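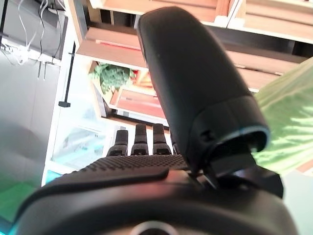

*Black robotic hand, thumb nearest.*

I finished Gerkdale in February, after starting it twice and putting it down both times. It is a novel by Henrike Baumgart, 294 pages in the paperback, and I paid 53p for it in the charity shop by the bus station. The sticker is still on the back because it tore when I tried to peel it.

The story is set in a small harbour town, also called Gerkdale, in the winter of 1735. A surveyor named Quiambao arrives to draw a map for the landowner and finds that the people he talks to give him different names for the same places. One family calls the headland Skostidell. The family across the bay uses that name for a farm that burned down. He has to write something on the map, and whatever he writes will decide who owns the grazing.

That is most of the plot. If you like a lot happening, this will annoy you. The first 60 pages or so are Quiambao walking about in bad weather and asking questions, and this is where I gave up before. What got me through this time was reading it in the mornings before work and not in bed. I did a chapter with my tea and stopped. There are 12 chapters, so it took me a bit over two weeks with the days I missed.

The best character is Nono, the old woman he lodges with. She can't read and doesn't trust the map, but she remembers every boundary stone and who moved it. There is a long chapter where she takes him up the hill in fog and tells him about each one, and she is plainly lying about at least two of them. Baumgart doesn't tell you which. I went back and read that chapter again after finishing, and I think I know, but my sister read it and picked different ones.

I was less keen on the landowner. He comes in late, makes a speech, and goes away again. There is also a letter near the end that runs to nine pages, all in italics, and my eyes got tired. I would have cut half of it.

The writing is plain, which suited me. She is good on food and on being cold. There is a bit about drying socks over a pan of barley that I have thought about several times. She doesn't use speech marks, so now and then you lose track of who is talking, mostly in the kitchen scenes where there are five or six people at once. I got used to it by chapter four.

There is a map at the front of the book. Don't look at it closely before you read, as it gives away the name he settles on. I wish the publisher had put it at the back.

I'd give it four out of five. I have lent it to my sister's neighbour, so it may be a while before I see it again. She has two other novels out and the library has one of them on order for me. In the meantime I have gone back to the short stories I left half read at Christmas, and I'll write those up when I get to the end.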